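The postman knocked at ten on Monday, and I knew from the size of the padded envelope that it was the trade from Henok Alemayehu. I'd been checking the tracking like a child waiting for snow. It's the best bit of post I've had since July!

For anyone new here, I collect football cards, mostly the odd small sets that came out of sweet packets and petrol stations before the big companies hoovered everything up. My main project for the last few years has been the Skovdale set. It runs to 100 cards, printed on thin, slightly furry stock, with a coloured band across the bottom and a player's name in capitals that never quite sit straight. I love it to bits. The photography is dreadful, half the goalkeepers have their eyes shut, and one poor centre half appears twice under two different names (cards 17 and 64, if you want to check your own).

Before Henok's envelope turned up I was sitting on 91. That's a lovely number to be on, and also a maddening one, as the last few in any Skovdale run are always the same few. The bottom corner of the printing sheet was trimmed badly, so the story goes, and a lot of those cards were binned at the factory. I can't prove that. I can only tell you that in all my years of rummaging through shoeboxes I'd never held a number 88.

Well, I have now. Henok sent 6 cards from my wants list, 88 among them, and it's a beauty. There's a soft corner at the top left and a faint pencil tick on the back where some kid marked it off a checklist, and I wouldn't swap that tick for a mint copy. The other five are 23, 41, 59, 90 and 97. Number 41 is the winger with the enormous sideburns, and I laughed out loud when he slid out of the sleeve. Number 90 has a wonky cut that takes the end off his surname, so he's doomed to be MACPHERSO for ever. 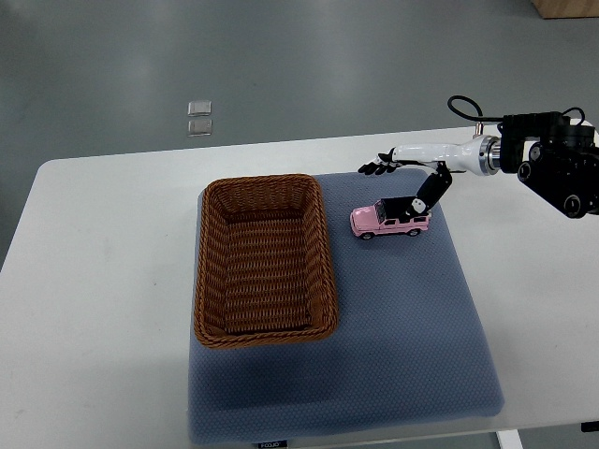
So that puts me on 97 out of 100, which I've typed out just now purely for the pleasure of seeing it. The three I still need are 12, 76 and 99. I've seen a 12 for sale exactly once and dithered over it, and by the time I'd made a cup of tea it was gone. Learn from me, dither less!

Henok also tucked in a couple of surprises, as he always does. There were 2 Flokex stickers, still on their backing paper, both from the series with the metallic club badges. I don't collect Flokex at all (she says, having looked up the full checklist before lunch). The foil has gone a bit dull on one but the other flashes green and gold when you tilt it, and I can see exactly how people get hooked. I had to put my phone in another room to stop myself looking at album prices.

In the other direction I sent him a stack of Rawashdeh boxing cards I'd picked up in a job lot and had no real home for. He's much further into boxing than I am, and he wrote back with a long message about the backs. Apparently the short biographies were rewritten halfway through the print run, so there are two versions of nearly every fighter. One says a man "retired undefeated" and the other says he "retired undefeated, apart from twice". I'm so glad those went to somebody who'd read them properly.

A quick word on pages, as a couple of you asked after the last post. I've moved the whole Skovdale set into Plastuton sheets, nine pockets to a page, and I'm very happy with them. The cards are a touch narrower than the modern size so they do wander about a little in the pocket. Somebody suggested putting them in a soft sleeve first, and I tried it with the first page. It holds them still but it dulls the colours, and with printing this cheerful that seems a shame. I've gone back to bare pockets and a binder that stands up straight on the shelf.

The gaps in the pages I've filled with slips of paper with the number written on in red biro. I got to take six of those out on Monday night, one at a time, with the radio on and the good lamp pulled across. Number 88 I saved for last.

If you have a spare 12, 76 or 99, in any state at all, please do leave a comment. Creases, tape, felt-tip moustaches, I'll take the lot. My trade box is full of Skovdale doubles from the thirties and forties, plus a good few cricketers I still need to sort, and I'll put up a proper list once I've been through them.

Thank you, Henok. The sideburns are on the front page of the binder until further notice, completely out of order.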